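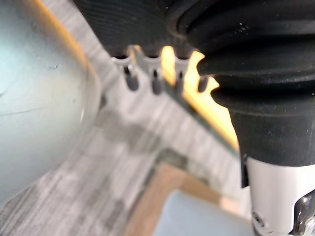 View from the wrist camera of a Kerton robot arm during a recording session. Photo: Kerton

Kerton Opens Second Collection Site for Robot Training Examples

Search this site Enter keywords Search

PHETSRI – Kerton announced in May that it has opened a second site for recording the handling examples used to train its Bullari learning system. The new site, at the company's Phetsri building, adds 2 recording stations to those already running at the Jirkard plant.

At each station, an operator guides a robot arm by hand or by remote control through an ordinary handling task, such as lifting a part out of a tray, turning it and setting it down in a marked position. The arm's movements are recorded together with the view from a small camera mounted at the wrist. Each completed recording is stored as one example. The Bullari system learns from the full set and is then tested on parts and layouts that were left out of the training.

The Jirkard plant has supplied 2,326 accepted examples to date. An example is accepted only after a reviewer has watched it from start to finish and confirmed that the task label matches the work shown. Recordings in which a part is dropped are kept in a separate group and labeled accordingly, so that the system can also be trained to notice a failed grip.

"The quality of a learning system depends on the quality of the work it is shown," said Mitali Haque, director of the Bullari program at Kerton. "Our operators know how a part should be picked up and where it is likely to slip. We want that knowledge in the recordings, and a second site gives us more people, more parts and more ways of doing the same job."

The wrist camera was chosen for its closeness to the work. It moves with the arm and records the area near the gripper at short range, including the moments when large objects fill much of the view or fall out of focus. Kerton does not remove such moments from the accepted examples. The company's position is that a system intended for daily use should be trained on the same views it will receive in daily use.

Operators at Phetsri complete a training course lasting 3 days before they record any examples for the program. The course covers safe work near the arm, steady guiding speed, task labels and the correct way to stop and restart a recording. Sessions are limited in length, and operators change stations during each shift.

"We asked for a simple routine and a clear rule for when to discard a take," said Manee Chantharasri, who manages the Phetsri site. "An operator should never feel pressed to save a poor recording. The instructions say to stop, reset the parts and begin again."

Examples from both sites will be stored under one set of labels. Kerton will compare results from a system trained on the Jirkard examples alone with results from one trained on the combined set, and will share the findings with its manufacturing customers.

About Kerton
Kerton builds and services handling equipment for small and midsize manufacturers. The Bullari program develops learning systems for robot arms used in sorting, loading and packing.

Media inquiries may be directed to the Kerton press office, Phetsri.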